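Tivholm Workshop Tips
Teaching a two-arm setup to nest bowls
Updated Mon 13 June

Nesting bowls is a good first task for anyone learning to record demonstrations by remote control. The parts are cheap, nothing breaks, and you can tell from across the room whether a run came out right. It is also harder than it looks, which makes it useful. The tips on this page apply to any pair of small arms driven from leader handles. We wrote them with the Wiken leaders in mind.

Before you record

Move both arms through their full reach with no bowls on the table. Feel for any spot where a leader drags or the follower lags behind your hand. If you find one, fix it now. A sticky joint will show up in every run you record afterward.

Check the cables with the arms stretched out and again with them folded in. Each gripper cable needs enough slack for a full wrist turn, but a loop that hangs below the fingers will catch a rim sooner or later. Two soft ties per arm are usually enough. Leave the wrist free.

Wipe the tabletop. Crumbs and grit make light bowls skate when a finger brushes them.

Set the chair so your elbows are supported. People who hold their arms in the air get shaky after a few minutes, and the shake goes straight into the recording.

Laying out the bowls

Spread the bowls so that each arm has some on its own side, and keep the stack in the middle where both can reach it. Change the layout between runs. Move a bowl a hand's width, swap two colors, turn one upside down. If the layout never changes, the policy you train will learn places on the table and will miss as soon as a bowl is somewhere else.

Put the biggest bowl down first and do not move it again during the run. Everything else goes to it.

Decide ahead of time which arm takes which side. Two grippers over the stack at once is fine if one is holding still – two moving at once usually ends in a bump. We use the rule that the arm with an empty hand backs off.

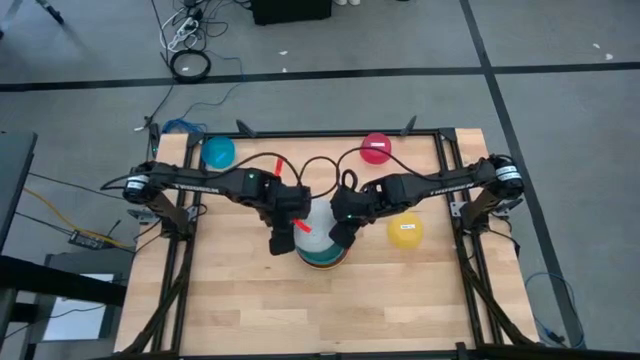 Partway through a stack, with three bowls still out on the table.

Picking up

Take bowls by the rim, with one finger inside and one outside. Come down straight, stop just above the rim, then close. Beginners tend to come in on a slant and shove the bowl away.

Close only until the bowl stops slipping. Squeezing harder bends a thin plastic rim, and it will spring when you let go.

Lift straight up before you travel. Clear the top of the stack by at least 2 inches, and add a little more as the stack grows.

If a bowl is upside down, flip it as a separate step. Grip the edge, raise it, and let the other arm take the far side. Do not try to roll it over against the table. That works about half the time by hand and less than that with grippers.

Letting go

Lower the bowl until you feel or see it seat, then open the fingers slowly. Dropping it from above is quicker, but it often lands tilted, and a tilted bowl spoils the next one.

After release, go straight up. Wait until the fingers are clear of the rim before you swing the arm sideways.

A bowl that has landed crooked can be tapped level with a closed gripper. Keep that correction in the recording if it was smooth. Runs with a small mistake and a clean recovery are worth having. Throw out the ones where you poked at the bowl over and over. 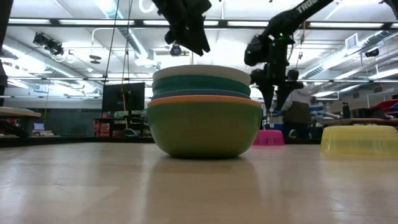

Four bowls nested, green at the bottom and white on top.

Checking the size order

Sort your bowls by rim size once and write the order on a card by the leaders. The steps between sizes can be small, and it is easy to pick up the wrong one when you are concentrating on the fingers. If you catch the mistake before release, put the bowl back down and take the right one. If you catch it after, stop and start the run again.

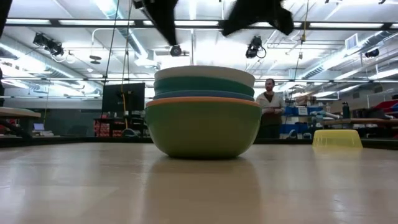

A low camera is the best check on nesting that we know of. From overhead, a bowl that is sitting high can look fine. Seen from table height, a good stack shows its rims as level bands, white over teal over blue over orange, with the big green bowl underneath. If a band is thick on one side and thin on the other, that bowl is leaning. Look at this view at the end of each run, before you mark it as kept.

Saving and labeling

Keep runs close to the same length. Ours are cut off at 200 seconds, and a run that needs longer is usually one we would not want anyway.

Start recording with both arms parked and finish the same way. Hold still for a breath at each end so the cut is easy to find.

Name files by task, layout and run number. The Bralov recorder fills in the number, but it will not warn you if you forget to change the layout name. Our bowl folder has 258 kept runs in it, and the early ones from November had to be renamed one at a time.

Write a note for anything odd, such as a dropped bowl, a knocked camera or a light switched off. One line is plenty.

Take a break every half hour. Swap operators if you can, and keep the same layout list going when you do.

Next page: Folding cloths with the Sumampouw fingertips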